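Rostolo opens its doors in October: a repair shop with a kettle and 258 names on the waiting list

For immediate release

Well, we've done it. After two years of evenings, arguments over shelving and one very long conversation with a landlord, Rostolo opens in October in the old carpet showroom on Sopacua Street. I'm Bontu Ayele, I started the thing, and I was told a press release should be written in the third person by somebody sensible. Si-eun Heo was going to be that somebody, but she's up a ladder painting the back wall, so you've got me.

Rostolo is a repair shop and a classroom in one. You can bring in something that's stopped working and leave it with us, like any other repair shop, or you can book a seat at the bench and mend it yourself with one of us sitting next to you. The second way costs less and takes longer, and it's the bit I'm most excited about. We'll take lamps, radios, toasters, sewing machines, record players, desktop computers, hoovers and most things with a plug. We can't do microwaves or fridges (sorry, we get asked every single day) and we won't touch anything that runs on gas.

How it started

My mum had a sewing machine that seized up. I took it to three places and all three told me to buy a new one. Savvas Tsolakis, who was then my neighbour and is now my business partner, had it running again on my kitchen table with a bit of oil and a new belt, and I remember being cross for a week afterwards about how easy it had been. So we started doing Saturday mornings in the church hall, just the two of us and a borrowed extension lead. By the end of the first winter the queue went out past the bike racks and the hall had started dropping hints about the noise.

We put a sheet of paper on the door asking who'd come if we had a proper place of our own. It has 258 names on it now. A few are in crayon, but I've decided they count.

What's in the building

The front room is the counter and the shelves, where finished jobs wait to be collected. Behind that is the long bench, with eight seats, a lamp at each one and more sockets than I've ever seen in one place. Savvas wanted a separate corner for sewing machines and he's got it, right under the window where the light's best. There's a small kitchen with a kettle that you're welcome to use, a step-free entrance from the car park side, and a toilet that was the most expensive thing we've bought by a long way.

Vinh Trương is looking after computers. He spent years fixing them for a company called Wuner, mostly in basements, and he says he's looking forward to a window. His evening course starts in our second week and it's for people who've never had the side off a computer in their lives. You'll learn what the main parts are called, how to hold a board by its edges, how to clean out the dust and how to swap memory or a drive. You bring a notebook, we supply the old machines to practise on, and if you make a mess of one it really doesn't matter.

"I want people to have a proper look inside before they decide it's dead," Vinh says. "The part I make everyone slow down for is the processor socket. It's full of tiny contacts and you don't poke at it, you don't breathe crumbs on it, and you put the cover back on if you're going off for your tea."
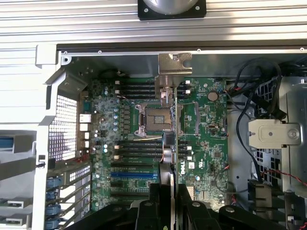
What it costs

Looking at your broken thing is free. We'll tell you what we think is wrong and what it would cost to put right, and if you'd like to take it home again at that point, off you go, no hard feelings.

A seat at the bench is £8 for the evening, with help and the use of all our tools. Parts are on top, at the price we paid for them. Vinh's course is £20 for the whole run of evenings, and I'd book early for that one as I know of one family planning to take up half the seats.

If you'd like to support us properly there's a founding membership at £100. It gets you bench time whenever there's a free seat for a year, and your name on the wall in Si-eun's very nice lettering. We've also set some bench seats aside for people who can't pay. Just say so when you book. You won't be asked to prove anything or fill in a form.

Who helped

Kosmas Giannakopoulos at Rarham, the timber yard behind the station, gave us the wood for the bench and then came and built it, and then came back and built it again when I'd measured the room wrong. He'd like it known that the wobble at the far end is the floor. The church hall let us store things in their cupboard for far longer than we'd agreed. My mum made curtains, on the sewing machine, obviously.

Savvas says: "I've been fixing things on other people's kitchen tables since I was fourteen. It'll be lovely to have somewhere to leave my screwdrivers overnight. Please bring us your radios, I'm hoping for a lot of radios."

Opening day

Doors open at 10 in the morning and we'll be there until 4. There'll be cake, there'll be a short speech from me that Si-eun has promised to cut even shorter, and all four of us will be at the bench all day looking at whatever you bring in. One item each, please, or we'll be there until Christmas. If it's heavy, pull up in the car park and ring the bell by the side door, and one of us will come out with the trolley.

Children are very welcome. There'll be a table of old clocks and telephones for them to take apart, with child-sized safety goggles, and Si-eun will be keeping an eye on where all the little screws end up.

After that we're open every weekday afternoon, with bench evenings from 6 until 9. We're having Sundays off. I've promised my family.

For the press

Reporters and photographers are invited to come along an hour before opening, at 9, when it'll be quieter and the cake will still be whole. Savvas, Vinh and I are all happy to be interviewed. Kosmas is happy to talk about wood. If you've got a broken kettle at the office, bring it with you and we'll mend it while you ask your questions.

To arrange a visit or an interview, ask for Bontu at the Rostolo counter on Sopacua Street, or put a note through the door if we've got the radio up too loud to hear you knocking.

Ends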